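**Tracker mortgage, should I fix before August?**

westirex_jo, July 2018

Hi all, bit of a worrier here! I'm on a tracker with Brastbridge and everyone at work reckons the base rate is going up in August. They've offered me a five-year fix but there's a £200 booking fee, and my payment would go up to £806 straight away. I've got 15 years left. Do I grab it or sit tight?

**Pilkington**

Fix it. I did mine last month and I sleep better. Rates only go one way from here.

**Roma**

I wouldn't rush, personally. Markets have had a rise more or less priced in for weeks, so the fix you've been offered already has some of it baked in (that's why it looks dear next to your tracker). Ask Brastbridge two things: is there an exit charge on the tracker, and how long will they hold the fixed rate once you've booked?

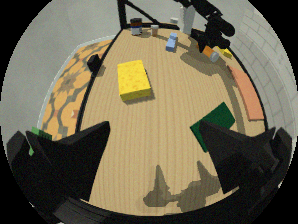

Mine held it for ages, so I paid the fee and carried on with the cheap tracker while I made my mind up. Also check whether you can overpay by 10 per cent a year on the fix, most let you but do get it in writing.

**westirex_jo**

Thanks both! Ringing them tomorrow about the exit charge.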